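¿Nos ordenará la casa una máquina? Trucos para mientras tanto

En diciembre hará un año que Trastarico, la tienda donde compro las cajas, me mandó un folleto con el titular «El hogar que se recoge solo». Lo guardé en un cajón que sigo recogiendo yo.

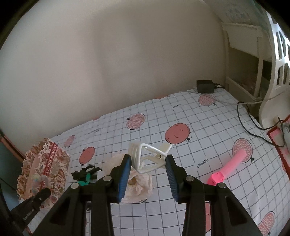
El suelo está bastante resuelto: un disco con ruedas lo aspira sin quejarse, siempre que antes le quitemos de delante los calcetines. Con la cama de un cuarto infantil la cosa cambia. Una pinza puede cerrarse sobre algo parecido a una pinza de tender, de acuerdo. Saber si la bolsa arrugada de debajo es basura o un tesoro ya es otra conversación, y en mi casa ni los humanos la ganamos siempre.

Hasta que llegue ese día, lo que me funciona:

Vaciar la cama antes de estirar la sábana. Todo a una caja, sin pensar, y se clasifica luego en la mesa. La mía es una Vidal de 37 litros y cabe casi todo menos la paciencia.

Los cables, primero. Se desenchufa el cargador, se enrolla el cable y se cierra con una pinza de la ropa. Un cable suelto entre las mantas se lleva detrás media habitación.

Las bolsas de plástico se abren antes de tirarlas. Aprendí esto con 4 piezas de un puzle de 154.

Las figuritas pequeñas van en un bote con tapa, y el bote a la altura del niño. Si hay que pedir una silla, acabarán otra vez sobre el colchón.

Con las sábanas estampadas conviene pasar la mano además de mirar: entre tanto dibujo, una pieza menuda se camufla muy bien.

Cinco minutos de reloj cada noche y se deja lo que falte. El robot doméstico que anuncien el año que viene también necesitará pararse a cargar.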